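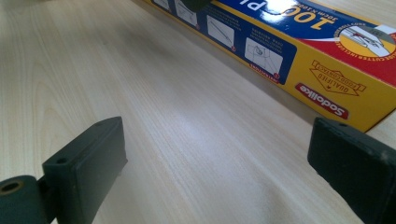

Lowri Gough's note on the last entry: the weight loss on the Rerkulby mix is too high to be drying alone, and she would check the balance before blaming the sand. She also points out that the flow value was left off the sheet. Both points taken. Flow was 165 mm, now added.

**August, 7:40 a.m.**

Balance checked first. Warmed up, leveled, zeroed, check weight on and off until the reading repeated. No drift on the display over the time it takes to weigh a full set. The draft shield had a chip in one corner that I had not noticed before. Taped over. I doubt it matters at this resolution.

Repeat batch for the Rerkulby pointing mortar, same proportions as before: Grusine lime, Zirotden sand, no additive. The sand was taken from the middle of the bag after rolling it, then oven dried overnight and cooled with the lid on. The previous batch used sand straight from the bag with a moisture correction taken from a single pan. That correction is the weakest number on the sheet. If the pan sample came from the dry top layer, the real water content was higher than recorded, and part of Lowri's missing weight is water that was never counted.

Mixing by the usual schedule, with a scrape-down at the pause. The mix looked short for the first part of the run and fattened up after the rest. Held on the trowel without slumping. Slight bleed at the edge of the bowl, gone after a turn by hand.

Total fresh mass in the bowl: 1,467 g. Molds filled in two layers, tamped, struck off flush. Leftover mortar went into a shallow dish for the crack check.

**Curing**

Prisms stay in the molds under film, then go to the cabinet at 80% RH. The earlier set was uncovered for an unknown length of time between casting and the cabinet. Ottmar remembers it as "before lunch to after lunch," and the sheet has nothing. From this batch on, the time out of the mold and the time into the cabinet both go on the sheet, in the same column as the mass.

Yaryna Skoryk asked whether the film should touch the mortar surface. I had it resting directly on the last set and the top faces came out glazed, with a thin lime skin that flaked under a fingernail. Now stretched across the mold rims with a small air gap and pressed down at the ends. Condensation on the underside is acceptable as long as it does not drip. If it does, wipe the film and note the time.

**1:15 p.m.**

Crack dish: one hairline from the rim inward on the side nearest the vent. Moved the dish away from the vent and marked the end of the crack with a pencil. The molds were never on that side of the room.

Surface of the prisms still takes a thumbprint. Not demolding today.

**4:50 p.m.**

Masses recorded for all 3 molds, film off, weighed, film back on. Loss is small and close to equal across the set. The early slope is flatter than last time, which fits either explanation (wrong sand moisture, or the uncovered period) and does not separate them. To separate them I need one more batch with bag-moist sand and covered molds. There is enough lime for it. Sand is marginal. Oksana is checking whether the Laing job left any of the same delivery in the yard.

Carbonation depth has to wait. Phenolphthalein bottle is nearly empty and the label date is illegible, so new indicator before any broken faces are sprayed.

Open:

- sand moisture from at least two pans per bag, top and middle
- lid gasket on the cabinet, stiff on the hinge side
- re-enter the old sheet with the flow value and flag the moisture figure as doubtful
- ask Védís for her demolding times on the coarse mix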